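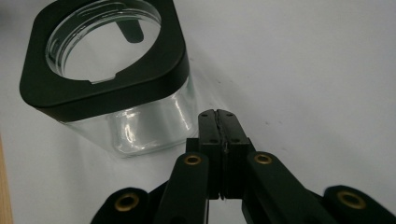
By the Cliline group, second year, Food and Household Studies, Ernatwood College
Submitted April 7, 2024

Keeping dry food dry: storage in shared kitchens

Introduction

Dry foods such as rice, flour, oats and pasta are often thought of as foods that keep for a long time without any care. In a house with one cook this is mostly true. In a shared kitchen it is less certain. Packets are opened and left, cupboards are divided between several people, and the same shelf may hold the kettle, the cooking oil and an open bag of flour.

Our project looked at how people in shared houses in Ernatwood store their dry food, and at how much difference the container makes. It had two parts. The first was a survey of shared households. The second was a small storage trial in the teaching kitchen. We chose the subject in the autumn because most of us had thrown away food that was still in date.

Background

Dry food takes up water from the air until it is in balance with its surroundings. How fast this happens depends on the food, the humidity and how much air can reach it. Flour and milk powder have a fine grain and form lumps. Crackers and breakfast cereals go soft long before they are unsafe to eat. Dried beans and lentils change very little to look at, though old ones take longer to cook.

Damp is only part of the problem. Food stored near a hob or above a fridge is warmer, and wholemeal flour and nuts can turn rancid in warm places. Smells also pass from one food to another. Tea kept beside spices is a common example. Insects such as flour moths and weevils can get through paper and thin plastic film, and once they are in one packet they usually spread along the shelf.

Before cheap packaging, most homes bought dry food loose and kept it in stoneware crocks, tins or glass jars. Glass has stayed in use for this. It does not hold smells, it can be washed in very hot water, and the contents can be checked without opening it. Its faults are weight and breakage, and it lets light in, so oils and some spices do better in tins or in a closed cupboard. Square jars use shelf space better than round ones, but the corners are harder to clean.

Survey

We sent a questionnaire to shared households in the streets on either side of Boonyarit Road, and had 58 replies. The questions asked which dry foods were kept, what they were kept in, where they stood, and what had been thrown away during the past month.

The most common answer was that food was kept in the packet it was sold in, either folded over or closed with a clip or an elastic band. Takeaway tubs came next. Fewer households used jars or boxes bought for the purpose, and these were mostly for pasta and coffee. Several people wrote that they did not want to buy containers for a house they would be leaving in June.

Flour was thrown away more than anything else. The usual reasons given were lumps, insects, or that no one could tell how old it was. This last reason also came up often for rice. People who moved food out of its packet had less trouble with spills but were more likely to lose the cooking instructions and the date.

Where the food stood seemed to matter as well. Households that kept food next to the cooker reported more soft cereal and more lumpy sugar. We can't say how much of this was steam and how much was packets being left open by people who were cooking.

Storage trial

We used 3 kinds of storage: the original packet folded and clipped, a plastic takeaway tub with a press-on lid, and a glass jar with a screw lid. Each was filled with 300 g of plain flour from the same batch. A second set was filled with oats. All of them stood on an open shelf near the sink in the teaching kitchen for five weeks.

Everything was weighed once a week on the same kitchen scale. The container was weighed empty at the start so that its weight could be taken off. Each container was opened once every weekday and closed again, to copy ordinary use. Nothing was taken out.

Results

The flour in the clipped packet gained the most weight. At the end it was 5 g heavier than at the start, and there were small lumps along the folded edge. The tub gained 3 g. The jar showed no change that our scale could measure. The scale reads in whole grams, so a small gain would not have shown.

The oats followed the same order, but the difference between the tub and the jar was too small for us to rely on. None of the food smelled stale and we found no insects in any of it.

One tub lid split at the corner in the fourth week. We carried on with it and noted the split, as a household would probably have kept using it. Its weight went up faster after that.

Discussion

The trial agrees with the general advice that a tight lid matters more than the material. A glass jar with a loose lid would be no better than a tub. For people who don't want to buy containers, washed jam and sauce jars are a fair choice, provided the lid has been cleaned well. The smell of pickle or curry sauce stays in the lid lining and not in the glass, and soaking in bicarbonate of soda removed some of it when we tried this at home.

Labels would probably save more food than new containers would. A strip of masking tape with the name of the food and the date it was opened is enough. Cooking times can be cut from the packet and put inside the jar.

There are limits to what we did. The survey covered one part of Ernatwood and we had no way of checking the answers. The trial ran in cool weather, with the heating on for most of it, and the air in the room was fairly dry. We had only one of each container for each food. We had meant to include Sturkon storage tins, but they arrived after the trial had started and we left them out.

Further work

A repeat in summer would be useful, with several of each container and a scale that reads to a tenth of a gram. Sugar and milk powder should be added. We would also move one set to a closed cupboard away from the sink, to separate the effect of the container from the effect of the shelf.

The questionnaire and the weekly weights are kept in the project folder in the department office.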